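Okay, small thread on folding blankets, because I said I'd do one back in March and then never did it. It's 24 December 2019, half of you have guests coming, and the spare bedding is in a heap. Let's go.

First thing. Stop folding them on the bed! I did this for years. A bed is soft, the blanket sinks, your edges wander off and you end up with a lumpy parcel that slides off the shelf at 2 in the morning. Use a hard surface. Kitchen counter, dining table, desk, whatever's widest.

I like one near a window. Daylight from the side shows every wrinkle, even on a gray day, and on a tan blanket you really need that, since everything looks flat under a ceiling light and then you pick it up and nope.

Don't try to shake it out perfectly first. Just drop it on the wood in a crumple and find one corner. One! Then walk your hand along the edge to the next one. People grab the middle and flap it (me, every laundry day of my life until last year) and it goes everywhere, including into the coffee.

Once you've got two corners, pull that edge straight along the edge of the table. The table is your ruler. Smooth from there toward the far side with the flat of your forearm, it covers way more than your hand does.

Fold in half, smooth. Fold in thirds, smooth. If it's a thick one like my Dundis throw, stop there and roll it, because a fourth layer just springs open again. My thin Sirnum one will go down to a tidy little square and stay there, good as gold.

Someone's going to ask how long it takes. I timed it, because I'm like that. 23 seconds for the thin one. The thick one I'm not telling you.

Pillows! Pillow goes on the table too, off to the side, and it gets done last. Chop the middle, pinch the corners out, turn it over, do it again. Then it sits on top of the folded blanket and the whole stack looks like you have your life together.

If you do it the other way around you'll be moving the pillow out of the way the entire time. Ask me how I know.

Also wipe the table first, please. I once folded a freshly washed blanket right over a smear of jam. It was 400 percent my own fault and I was mad at the jam anyway.

Storage: I got canvas bins from Bozkurt in Skerkville, 2 to a pack. They're fine. The handles are a bit stiff. They do fit a rolled throw standing up, so you can pull one out without wrecking the rest, and that was the whole reason I bought them.

A couple from the window side, where the light's best:

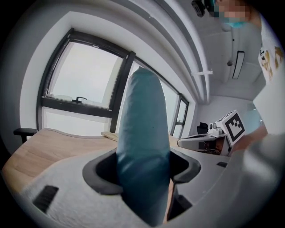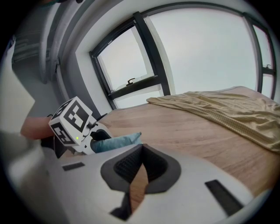
A reader wrote back that thirds first and then half works better on a narrow counter, and wanted to know if rolling leaves creases in fleece.

Ooh, thirds first, I'll try that on the thin one tonight. And no creases in fleece so far, but mine only stays rolled for a week or so before somebody's cold and it's back on the couch. Wool I'd leave flat.

Okay, going to go find the other pillowcase. It's blue, it was in the dryer this morning, and now it isn't.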